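Notebook, Kinberg acoustics workshop
September, Saturday session

Purpose: to repeat the damping comparison between Kullside felt and Escobar cork beneath the turntable plinth.

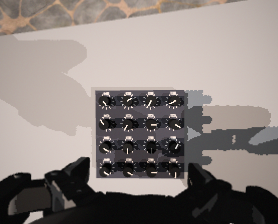
Entered by the Workshop Technician, Prerkwood Section

The oscillator was set to 100 Hz and raised to 800 Hz in steps. Felt gave the lower reading at every step up to the last, where the two materials could not be separated. The cork sheet had been cut with a blunt knife and its edge is ragged. A fresh piece is to be cut before any figure is passed to Prerkwood. 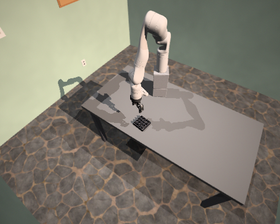 Second run

Felt was doubled to 2 layers and the plinth levelled again. Run file 1344 holds the readings. The trace shows a short burst near the start, which colleagues should disregard; the outer door was opened at that moment. 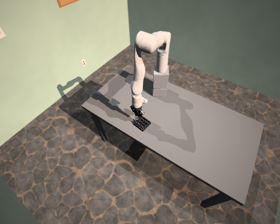

The remaining steps were completed without interruption. Doubling the felt made little difference below the middle of the range. Cork is to be repeated on the same plinth, with the same feet, before the felt is returned to stores.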